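Visit report: Storano enamel and cookware works
March 10, 2025

I spent the morning at the Storano plant on the open day for trade buyers. The group had 11 people in it, mostly from restaurant supply, and the tour was led by Marina Nikolaidis, the process engineer for the coating line. What follows is taken from my notes and leaves out the sales presentation.

Blanks and forming

Steel arrives in coils and is cut into blanks on a single press. Oval blanks are nested at an angle to reduce scrap. Storano draws its oval bodies in 2 steps, with an intermediate trim, where round bodies take one. The long sides of an oval pan thin more slowly than the ends, and a single deep draw tends to wrinkle the flange at the ends. Die lubricant is a water-based product from Undovix, in use since December. It washes off at a lower temperature than the oil it replaced, and the wash tank is now kept below boiling.

The die changeover was done in front of us. It took 14 minutes from last good part to first good part, with one operator and an overhead hoist. The target on the board was lower, but I did not get a clear answer on how often it is met.

Coating and firing

Bodies are degreased, rinsed, dried and sprayed. The ground coat goes on both sides, is fired, and is followed by a cover coat on the visible surfaces. Most of the discussion was about edges. Enamel pulls away from a sharp rim during firing and leaves a thin line that chips early, so the rim is rolled before coating. Marina Nikolaidis passed around sectioned samples, and the difference in film thickness between a rolled and a cut rim could be felt with a fingernail.

The furnace is a continuous type with a hanging conveyor. Parts hang from the holes later used for the handle brackets, which avoids support marks on the base. Weekly output on the oval line is 1000 pieces – a small figure for the floor space, and one the plant puts down to the length of the cooling zone.

Handles are fitted cold after inspection. Storano buys its brackets from Hamdy and checks each delivery for hole spacing with a plain go/no-go gauge. The point was made that a bracket forced into position will stress the enamel at the hole, and the damage may only show after a few heating cycles.

A dark oval pan with two handles on a white marble counter: 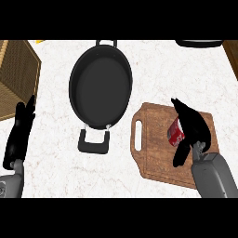 Test room

The test room is small and well kept. Three tests were running: thermal shock, handle load and acid spotting. For thermal shock, the pan is heated dry and quenched in water, then checked under a lamp for hairline cracks. The handle rig lifts a loaded pan and lowers it again on a timer. Results are logged by hand on paper sheets and typed up at the end of the shift.

Ferau supplies the reference plates for color matching. They are kept in a drawer away from daylight and replaced on a fixed schedule. Grays are harder to hold than black, as small changes in firing time show up as a warm or cool cast.

Points to follow up

Ask for the rejection rate by cause, separate for ovals and rounds.
Ask whether the rolled rim will be applied to the lids.
Request two sectioned rim samples for our own files.
Parking is at the rear gate. Safety shoes are required and are not lent out.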